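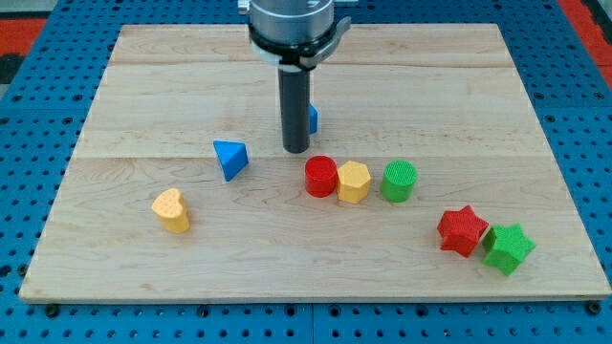
Rod tool over the maple board, blocks out.

Thread: Teaching planar pushing by teleop vs hand guiding – what input device?
Board: Manipulation > Demonstration and teleoperation

pushrod_west
Setting up a pushing task and would like opinions before I commit to a collection method. Hardware is a single arm with a plain straight rod for a tool, pointing down. Work surface is a maple board sitting on a perforated metal table. Objects are small plastic prisms: cylinders, stars, a heart, a hexagon, triangles, in red, blue, green and yellow.

Tasks are of the form "put the red star beside the green star" or "make a row in the middle". Tool height is fixed, orientation is fixed, so the operator commands x and y only.

So far I have tried two methods. First was hand guiding with the arm in gravity compensation, operator's hand on the wrist housing. Second was remote, using a 6-DOF puck with four axes zeroed in software. Hand guiding gives shorter episodes. The puck gives smoother velocity profiles but operators overshoot on the final approach. Logging at 20 Hz through Girkance either way. Which one would you scale up?

kerf_and_colour
Puck, or any remote device. The problem with hand guiding on a pushing task is that the operator feels the contact through the arm and reacts to it. Your policy has no force input, presumably, so you are recording corrections it has no observation to explain. Add to that a forearm across the board in half the images.

pushrod_west
Correct, no force channel. Two cameras, one overhead and one angled from the front. The forearm is a nuisance in the overhead view in particular.

Hela_bench
I disagree with the blanket answer. We ran the hand-guided version for most of a winter. Procedure was:

1. Guide the arm by hand, log joint positions only.
2. Reset the blocks to the recorded start layout.
3. Replay the trajectory with nobody near the cell and record the images on the replay.

Clean images, and the motion is as good as the hand that made it.

kerf_and_colour
Replay is fine for a grasp, where small pose errors get absorbed by the jaws. Pushing is a different animal. A cylinder contacted 2 mm off its centreline goes somewhere else entirely, and the error grows over the length of the push. What fraction of your replays reached the same end state?

Hela_bench
Single straight pushes on the hexagon, most of them. Anything on the stars, poor. I grant the point for stars. They catch on the rod between two points and rotate, and the rotation did not repeat.

dawber_tech
Seconding the remote option, but the OP's overshoot is an operator interface problem and should be fixed there. Three things to check:

Scaling. If full puck deflection maps to your max tool speed linearly, change it. A cubic map gives fine control near zero and still crosses the board at a reasonable clip.

Latency. Measure from puck to tool motion, and separately from tool motion to the operator's display. We had 60 ms on the first and had never bothered to measure the second, which was far worse.

Viewpoint. Where is your operator sitting?

pushrod_west
Beside the table, looking directly at the board. No display.

dawber_tech
Then I would change that first. Operators at the table lean over to look behind the rod. The policy can't lean. With the rod down near the centre, a small block directly behind it is all but gone from a front camera. If the demonstrator can see it and the policy can't, the demonstrator will make pushes the policy has no basis for making. Put the operator in another room, or turn the chair around, and give them only the two camera feeds.

maple_dust
Mild dissent. Restricting the operator to the camera feeds makes the data consistent, agreed, but it also makes it slower and the operators tire. Ours went from doing a two-hour block to asking for a break every half hour. If the overhead camera has the board covered, the occluded block is visible in that one and the operator at the table isn't gaining much.

dawber_tech
Depends on the overhead. On ours the wrist housing blocked a good part of the area around the tool, which is exactly the area that matters. Check yours with the arm at the centre before assuming you have coverage.

pushrod_west
Checked. Wrist covers the tool tip in the overhead view for anything near the middle of the board. I'll move that camera off axis and put the operator on screens.

On the speed mapping, I swapped in the cubic curve this afternoon. Overshoot is noticeably down. Separate question: how are people handling start layouts? We currently scatter by hand.

Hela_bench
Hand scatter is biased. People space the blocks out and keep them off the edges. Plot your start positions as a heat map and you will see it. We generate a layout and project it onto the board, then place blocks to match. It adds time to each reset.

kerf_and_colour
Alternatively don't reset. Chain the tasks: the end state of one instruction is the start of the next. Operator gets a new instruction over the headset, carries on pushing, and you segment afterward. You get crowded layouts for free, such as a row with two blocks nearly touching and the instruction to separate them. Those are the hard ones and no one sets them up on purpose.

maple_dust
Chaining works until a block ends up against the border or off the board. With a straight rod you can't pull. Budget for a person to walk in and recover it, and mark that interval in the log so that it doesn't get trained on. We missed 7 of those on an early run, and the policy learned to park the rod in a corner and wait.

Hela_bench
Had the same. Took a while to find, too.

pushrod_west
Going with chained. How long did it take before the policy was usable? Ballpark only.

kerf_and_colour
We had 3,411 segmented demonstrations when it became reliable on two-block instructions. Rows of three were still marginal. I would not read too much into the figure, as our labelling was sloppy for the first third and we kept the bad segments in longer than we should have.

Hela_bench
Fewer for us, but with four shapes only and no stars. I still think hand guiding has a place for bootstrapping. Around 20 guided pushes per shape, played back, will tell you whether your speed limit and tool height are sane before you train any operators.

kerf_and_colour
For that purpose, sure. I wouldn't put them in the training set.

Hela_bench
I did put them in, flagged as a separate source. We'll differ on that.

dawber_tech
One for the OP on tool height. Set it with the rod over each corner of the board as well as the centre. Joined planks cup with the seasons and a fixed height above the table is not a fixed height above the wood. Ours dragged at one corner by October.

pushrod_west
Noted. Will map the board on a grid and feed the offset into the height setpoint, then start operators on the Wusari cell once the second camera is remounted. I'll post the latency numbers when I have both legs measured.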